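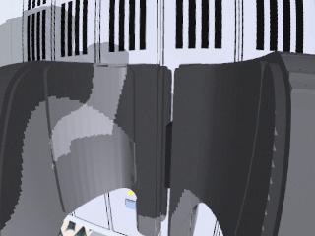
How long should you rest a sourdough starter in the fridge before you feed it again?
One week is fine for mine. Two weeks also works, but then I feed it two times before I bake.

Canan Avcı
22 Feb 2026
I promised to write down how I keep my starter, because many of you asked after the last bread. It is a long thread, so please take tea first. I am not a professional baker. I bake at home on weekends and I make notes in a school notebook.

Canan Avcı
My starter is from whole rye flour and tap water, nothing else. I keep 100 grams in a glass jar with the lid only resting on top. When I take it out of the fridge it smells like yogurt, sometimes a little like nail polish. The second smell means it is hungry. I feed it and by evening the smell is gone.

Canan Avcı
The flour is from Değirmenci, the small mill shop near the bus station. Before, I used Rondetti from the supermarket. With Rondetti the dough was softer and it spread on the tray like a pancake. I think the fault was mine, I was adding the same water to a different flour. A friend told me to hold back a little water and add it at the end. Now I do this with every new bag.

Canan Avcı
For the two big loaves I make 2,020 grams of dough in total. It is a strange number, I know! I first calculated for 2,000, then I added the salt in the wrong column, and the bread was so good that I never corrected it. 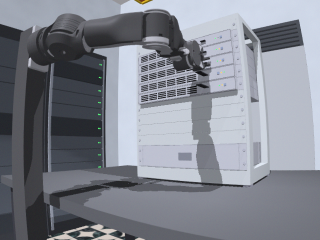 Canan Avcı
After mixing I leave it for half an hour under a towel, then I fold it. Wet hands, take one side, pull up, lay over, turn the bowl. I do four sets of folds. In February my kitchen is cold in the morning, so the dough needs the whole day. In summer I have to watch it like milk on the stove.

Canan Avcı
How do I know it is ready? The edge of the dough is round where it meets the bowl, and when I shake the bowl it moves a little, like pudding. The clock I use only for the folds. My worst breads are all from days when I believed the recipe and put it in the oven at the hour that was written.

Canan Avcı
Baking: I have a heavy Hudell pot with a lid. It was expensive for me and I waited for a sale. One hour in the oven empty, then the dough goes in on baking paper. Lid on for twenty-five minutes, lid off until the color is dark brown. Darker than you think is polite.

Canan Avcı
Last Saturday I weighed a baked loaf from an older and bigger recipe, and it was 1,365 grams. My mother-in-law said it is a bread for a wedding. We ate it until Thursday, the last part as toast with white cheese and tomato.

Canan Avcı
Somebody asked about the Indano baskets. Yes, I have one, the oval. Put rice flour in it, plenty, and do not wash it after. I brush it and leave it near the window. The first time I used wheat flour and the dough stayed glued inside, I had to take it out with a spoon.

Canan Avcı
If you want a little piece of my starter and you live near, write me a message. Bring a clean jar, a small one is enough. Next time I will write about the seeded one, I am still changing the amount of water for the flax.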